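Narrow boards, slow drying: Elvira Ospina on floor care

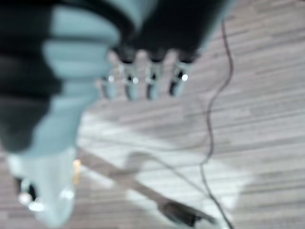 Narrow wooden planks in grey and beige tones.

Elvira Ospina looks after floors for Jelínek and measures before she cleans. "Grit goes first, then a damp pad – 50 millilitres per pass, no more," she says. Narrow boards mean more seams, and water sits in seams. She allows 4 hours before furniture goes back.

Does she sand? "Rarely. Two sandings is the limit on boards this thin." Worn patches get a fresh coat of Rerkel oil, applied along the grain. The next full service is in September.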